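Forside Starts Packing Project at Lillemcombe Workshop

LILLEMCOMBE — Putting a pair of shoes in a box takes a store clerk a few seconds. Teaching a robot arm to do it is expected to keep a small team at Forside busy until August.

The company, which builds sorting and packing equipment for small warehouses, opened its recording room at the Lillemcombe workshop to visitors on Saturday, April 27, 2019. The room is used to collect examples for a learning system called Porkgate. An operator guides the arm through a task by hand control while cameras and the arm's own sensors record every move. The recordings are then used to train the software, so the arm can try the same task without an operator.

The goal for the shoe task is 2000 recorded runs. Each one covers a single shoe and a single box, and most last roughly 45 seconds. Runs that go wrong are kept too, and marked as such, so the software has some record of what a bad grip or a missed box looks like.

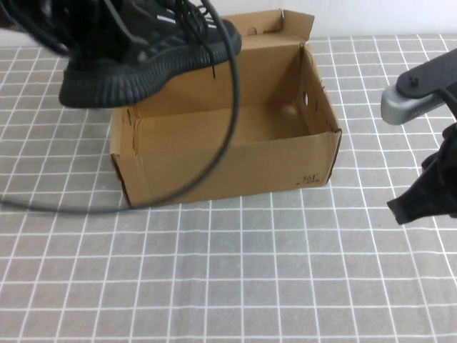

A black sneaker with trailing laces hangs over an open shoebox at Forside's recording table.

Laces are the part that operators talk about most. A shoe has a fairly stiff sole that the gripper can hold, but the laces go where they like. They can catch on a wall of the box or stay draped over the edge after the shoe is down. Porkgate's first task was stacking plastic cups, and very little of what it learned there carried over.

The team spent the first week of the shoe task deciding what counts as a finished run. They settled on two conditions: the shoe has to be inside the box, and the gripper has to be clear of it. Loose lace ends are allowed. Closing the lid will be recorded later as a task of its own.

Operators work in shifts of 2 hours with a break in between. Forside found that longer shifts led to hurried movements, and hurried movements end up in the training material. Between runs the operator shifts the box a little or turns it, and sets the shoe down in a different spot. Without those changes the arm would learn one position on one table and not much else. 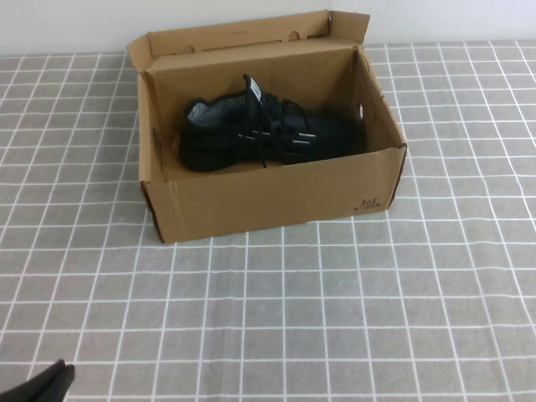

Ratih Santoso
Staff Writer, Business and Technology

A single black sneaker on its side in the box, toe to the right, meets the team's rule for a finished run. Whether a customer would want it packed that way is a separate matter, and Forside says neatness will be scored in a later round.

The shoe recordings are being shared with Vlček, a packaging firm that is paying for part of the work and wants to test the software on its own line. Under the agreement, Vlček gets the trained software as well as the recordings behind it. The two companies have not said what the project costs.

Forside has 24 tasks on its list for Porkgate. Folding a paper bag is next, followed by placing a bottle in a divided carton — a job the team tried last year and set aside when the gripper kept tipping the bottle over.

The workshop will open to visitors again in August, when the company plans to show the arm working without an operator.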